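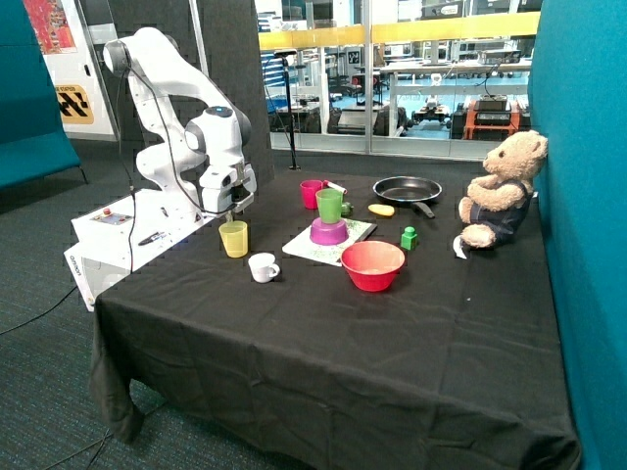

Le gobelet jaune, sur la nappe noire.

20 décembre 2025

Enfin les vacances ! J'ai dormi jusqu'à pas d'heure, puis j'ai attaqué le pain d'épices (900 g de farine, je vois toujours trop grand). La cuisine sent le miel jusque dans l'escalier — un bonheur. Il me manque encore 17 cartes à écrire et je n'ai plus un timbre, bravo moi. Demain, marché à Burnell si la pluie se calme, je veux des clémentines et du houx pour la porte.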